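Tablecloth

A tablecloth is a cloth, or a sheet of another material, that is laid over a table. It protects the surface from stains, scratches and heat, and it is also used as decoration. Tablecloths are made from linen, cotton, wool, felt, polyester, paper and vinyl. The word is used mainly for coverings of dining tables, but similar coverings are used on work tables, card tables and market stalls.

Terms

In everyday English the words tablecloth, table cover and table covering are often mixed. In the trade, a tablecloth is usually a woven textile that hangs over the edge, while a table cover may be of any material and may end at the edge. A runner is a narrow strip which lies along the middle of the table. An overlay is a smaller cloth placed on top of a larger one, often turned so that its corners point to the sides of the table. The part that hangs down is called the drop.

Materials

Linen is the traditional material in many parts of Europe. It absorbs water well, it becomes softer with washing, and it keeps its strength for many years. Its main disadvantage is that it creases easily and needs to be ironed while it is still damp. Damask is a weave in which the pattern is formed by the contrast between two surfaces of the same cloth, so that a white damask tablecloth can show flowers or letters without any second color.

Cotton is cheaper than linen and easier to dye and print. It shrinks in the first washes, and for this reason many makers cut cotton cloths a little longer than the stated size. Polyester keeps its shape and dries quickly. It is common in restaurants and in rental services, often mixed with cotton. Oilcloth was originally a cotton or linen cloth treated with linseed oil. Most of what is sold under this name today is cotton or polyester coated with vinyl.
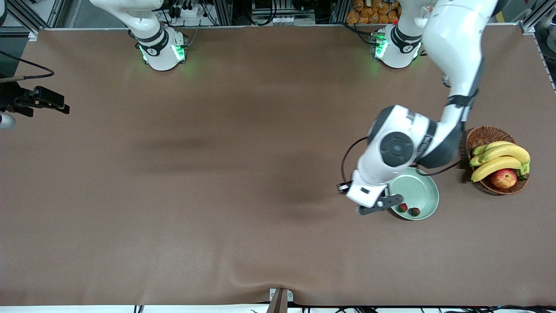 Creasing is the most common complaint about table coverings of every kind. A covering that has been stored folded keeps the lines of the fold, and a covering that is stored on a tube keeps a light curve at the ends. Wide surfaces make the problem more visible, as there is little on them to hold the material down. A plain brown covering on a large table can look smooth as a whole and still show gentle wrinkles, or a faint crease running down toward the near edge. Woven cloths can be steamed in place. Vinyl should not be ironed directly, but it may be laid out in a warm room for a day before use – the weight of the material then does most of the work.

Sizes and drop

The size of a tablecloth is found by measuring the table and adding the drop on both sides. For everyday meals a short drop is usual, so that the cloth does not lie in the lap of the person who sits. For formal dinners a longer drop is preferred, and for buffet tables the cloth often reaches to the floor. Round tables need a round cloth if the drop is to be even. A square cloth on a round table gives four long points, and some people like this effect.

The hem adds weight to the edge and helps the cloth to hang straight. Outdoor cloths may also have small weights sewn into the corners, or they are held by clips.

Production in Idorau

The town of Idorau has been known for its table linen for several generations. The first weavers worked at home in the winter months and sold their cloths in Stornport, where ships' officers and hotel owners were the main buyers. The Manninen mill, built beside the river, brought the looms under one roof and at its largest employed 446 workers. Its best-known product was a white damask with a border of reeds, which was sold in six sizes. The same border was used for napkins and, for a short time, for curtains.

After the mill stopped weaving, part of the building became a textile museum. Its collection holds over 555 cloths, most of them given by families in the town. Some carry mended places and wine stains, and the museum does not remove these. A small workshop on the ground floor still produces cloths with the reed border, and visitors can see the looms in use each June.

Unutora, a coated fabric developed in Stornport, was a cheaper rival to the linen of Idorau. It was sold by the meter in hardware shops and was popular in school kitchens, where it could be wiped after each meal. Early Unutora became stiff in cold weather and cracked along the folds – a later version with a softer backing partly solved this.

Care

Fresh stains should be treated before the cloth is washed. Wax is scraped off when it is hard, and the rest is taken up by ironing through paper. Red wine and fruit are rinsed with cold water. Many colored cottons are washed at 30 degrees, while white linen can stand much higher temperatures. Starch gives linen a smooth surface and makes the next stain easier to wash out, but starched cloths should not be stored for a long time, as the folds become weak and the starch can attract insects.

Linen that is seldom used is best kept rolled, or refolded along different lines now and then.

See also

Damask
Napkin
Oilcloth
Placemat
Table runner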